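**April, collection log, evening**

Started at 7:40, later than planned. The recording machine wanted a Trunix update before it would mount the second drive, and I lost most of an hour to that. Leena Honkanen is still in Riihimäki until the end of the month, so I ran the session alone and sent her the numbers afterwards.

Target for the cloth set is 300 demonstrations. Before tonight we had a little over half of those in a state I would be willing to train on. The rest of the old batch came from before the latency fix, and the action stream lags the wrist video by a variable amount. I tried re-aligning them last week with cross-correlation on the gripper width signal. It works when the operator closes quickly and fails when they creep, and I creep. Those episodes are now in a separate folder and I have stopped arguing for them.

Protocol tonight was three start conditions per garment: flat, one fold, and dropped from hand height. I am keeping the approach slow, with the fingers open until they are nearly at the fabric, so that the policy sees plenty of frames where the decision is still to be made. Dark cloth is the priority. The current checkpoint does well on anything with a print or a stripe and poorly on plain navy, where there is very little for it to hold on to besides shading.
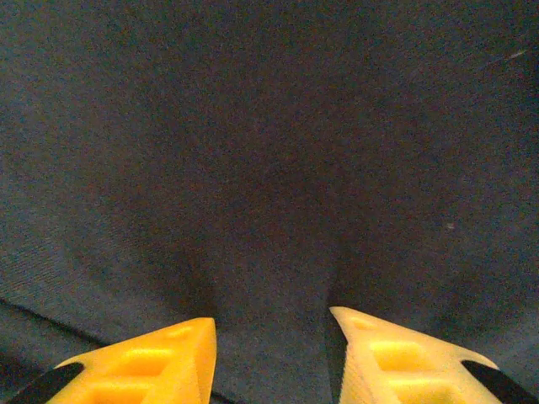 Auto exposure is the other half of that problem. With it on, the camera lifts the gain whenever dark fabric fills the view, and the noise swamps the weave. With it locked, the folds go nearly black. I settled on locked, one stop brighter than the Conia default, and wrote the value into the session header so we don't have to guess at it in June. I should have been doing that from the start.

Recorded 50 episodes by 9:15. Discarded six: four for dropped frames, one where I bumped the base of the leader arm, and one where I forgot which condition I was on and folded the thing twice. The label tool still won't let me mark an episode as bad until it has finished encoding, so I kept a list on paper and entered it at the end.

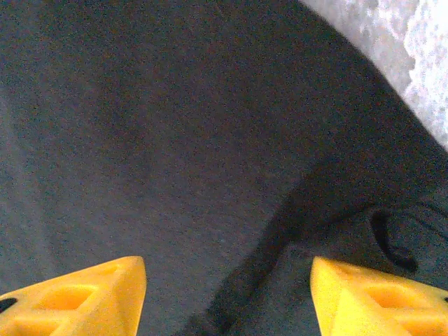
The success label needs rewriting. Our sheet says "grasp achieved" and Leena and I have been reading that differently; she counts a pinch that lifts a single layer, and I have been counting anything that leaves the surface. The harder question is what to do with views that hold more than the cloth. There are frames with a thin black loop lying just past the right fingertip and a pale fuzzy patch up in the corner, and a model with this little data could easily learn to treat either as a landmark. My inclination is to keep them in and add variety elsewhere – cropping to plain fabric would give us a tidy set and a brittle policy. I'll put it to her on the call.

Upload to Aturero began at 9:50 and sat at up to 3 MB/s, so it will run overnight. Checksums on for this one. Left to do: colour calibration card at the start of each block, a proper name for the dropped condition (it is "drop" in the sheet and "random" in the code), and a new power brick for the hub. Shoulder is sore from the leader arm. Moved the stool a bit lower, will see tomorrow if it helps.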